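Review of the Prendenex Two-Finger Gripper Kit for Desk Tasks
Yeshi Abdella and Elżbieta Tokarz, Grenstead, robotics project group 7

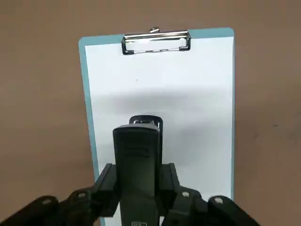 The kit was chosen from a shortlist of two, the other being the Guérin starter set, which needs its own controller. Prendenex sells the gripper with a wrist camera mount, cables and a licence for the Tesemora control software. We were asked to judge whether it suits a first-year lab where the objects are ordinary office things such as clipboards, folders and mugs.

Setting up

Assembly took one afternoon in June. The printed guide covers the gripper well but says very little about the camera mount, and we had to email support to find out which screws to use. Tesemora installed without trouble on the lab computer.

Tests

We ran 239 grasp attempts over the project. The gripper held the object for the full ten-second lift in 159 of them. Most failures were with thin, flat items, where the fingers closed slightly off centre and the object turned. Lowering the closing speed to 80 per cent helped with folders and made no difference to mugs.

The wrist camera was useful for lining up, but the gripper takes up a good part of its view and throws a shadow on pale surfaces. Tesemora has an exposure setting for this, which has to be set again after every restart.

Cost and support

Replacement finger pads are sold only in packs of four. Support answered both our emails the next morning.

We recommend the kit for the first-year lab, with softer pads ordered at the same time.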